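Quick one tonight, it's past eleven and I have to be up at six for the ferry.

So the island games are over for us. We came home to Greltside with 2 medals, both bronze, both from the relay squad, and I am still hoarse. Dinesh Cassim ran the last leg with his ankle taped up like a parcel. Third by a chest. I screamed so much that a lady from the Zerport side offered me a cough drop.

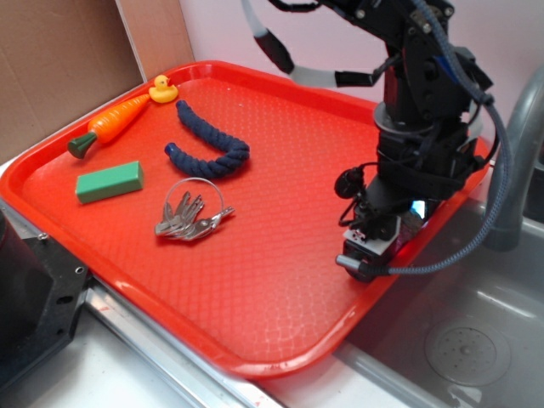

Anyway the standings. Drundanmont on top again, no suprise there, they send 405 athletes and we send 21. You can't do much with that. But our swimmers made two finals, which hasn't happened since I was in school, and the volleyball girls took a set off the hosts. A set! People back home were honking car horns over one set.

Things I did not love. The schedule, mostly. Long jump moved twice and the second time they told the coaches by a note taped to the canteen door. Debashish Abeysekara missed his whole warm up and fouled his first two jumps. He was nice about it. I wasn't. Also the bus to the pool left early every single morning, and the rice ran out by seven.
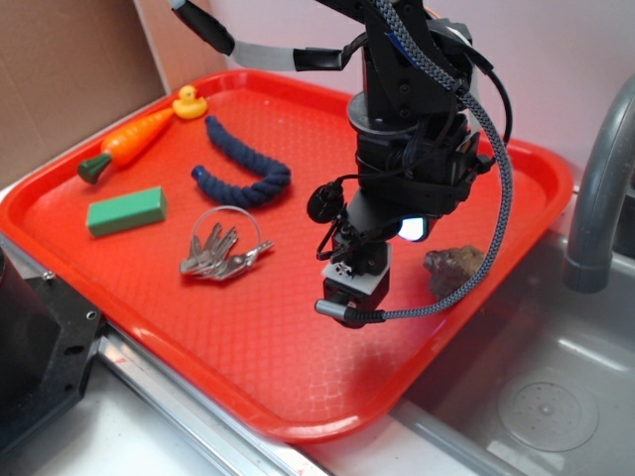
Closing ceremony was long but sweet. Rain, of course. All the teams just wandered into each other on the grass and started swapping shirts, so I now own a Zerport weightlifting top that would fit me and Paul both at once. Paul wants it for painting the fence. No chance.

Next games are four years off and there's talk of adding canoe sprint, which would be huge for us, half the kids here can paddle before they can ride a bike. Need a proper coach though. And boats. And somewhere to keep teh boats.

More on the relay when I've slept. If anyone got video of the last leg please send it, mine is mostly sky.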